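Looking after cutting mats and bench mats

A mat is the cheapest thing on most benches and usually the first to be ruined. Most of the damage comes from heat, poor storage and the wrong cleaner. The notes below apply to self-healing cutting mats, rubber bench mats and the silicone kind used for glue and solder.

Choosing a size

Measure the bench first and leave a margin on all sides so you have somewhere to put tools down. A mat that runs right to the front of the bench will catch on your sleeves and start to curl. If you work on long pieces such as blinds or edging, two mats butted together with tape on the underside are easier to store than one big one.

Flattening a new mat

Mats sold rolled up take time to settle. Unroll the mat on a flat floor in a warm room, face down, and put a sheet of board on top with some weight on it. Leave it for 4 days. Don't use an iron or a hair dryer, as the layers of a cutting mat can separate and they won't go back together. Rubber mats can be rolled the opposite way for an hour before you lay them out.
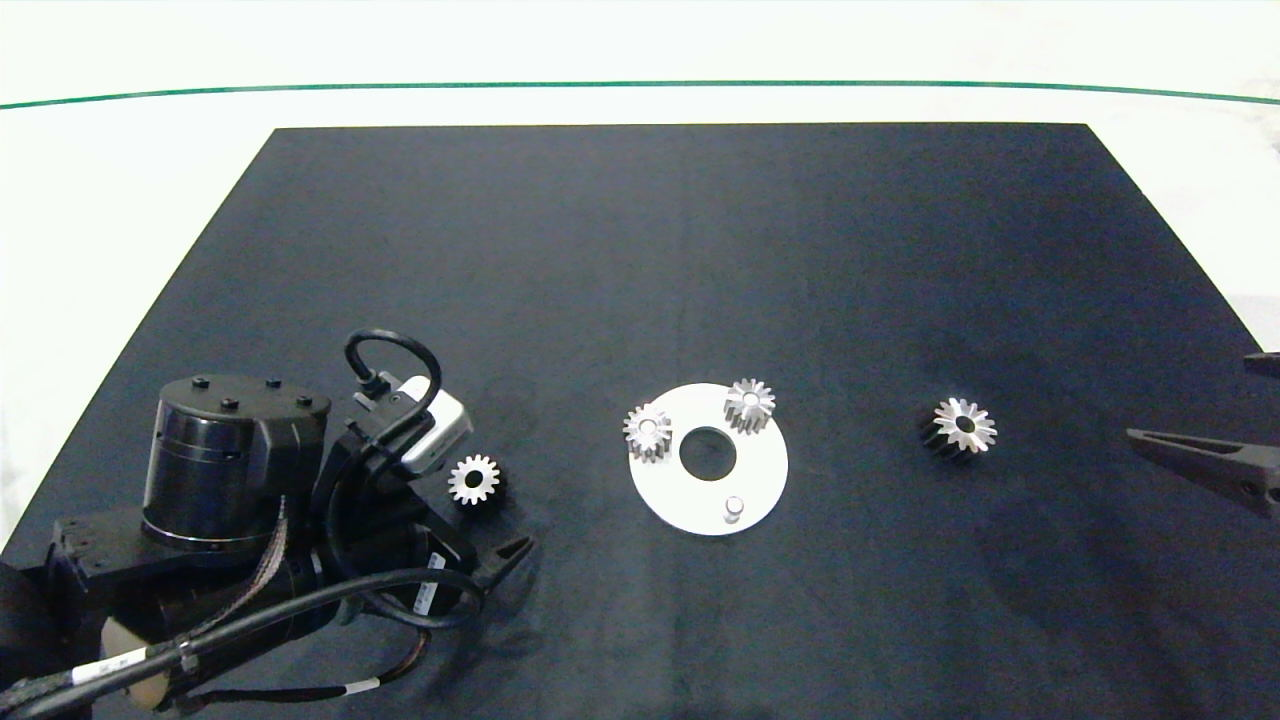 Colour matters more than people expect. Dark thread, black screws and grey washers disappear on a dark mat, and white paper offcuts disappear on a pale bench. A big black mat on a white surface gives you both in the one spot, so sort the pale bits on the mat and move the dark ones out to the white. If you only have the one colour, keep a sheet of plain paper in the drawer and lay it down when you need the contrast.

Cleaning

Wipe the mat with lukewarm water and a little dishwashing liquid, then dry it flat. For fluff and paper fibres stuck in the cuts, rub with a white eraser in small circles and brush off the crumbs. Dried PVA will usually peel away if you lay a damp cloth over it for 3 minutes. Keep acetone, turps and bleach away from all mats. Methylated spirits on a cotton bud is fine for pen marks on silicone, but test it on a corner first.

Keeping it from sliding

On a laminate or painted bench, wash the bench as well as the back of the mat. Sawdust and talc are the usual reasons a mat creeps. If it still moves, cut four squares of non-slip drawer liner and put one under each corner. Double-sided tape holds well but pulls paint off when you lift it.

Storage

Store mats flat, under a bed or behind a cupboard. Hanging from a bulldog clip leaves a dent and, over a hot summer, a permanent wave. Never leave one in the car. A mat that has been left rolled in a hot shed may not come flat again.

When to replace it

Turn the mat 90 degrees every few weeks so the wear is spread out. Once the blade starts following old cuts, it is time for a new one. Old mats can be cut down with a sharp knife and a steel ruler to line drawers or go under pot plants.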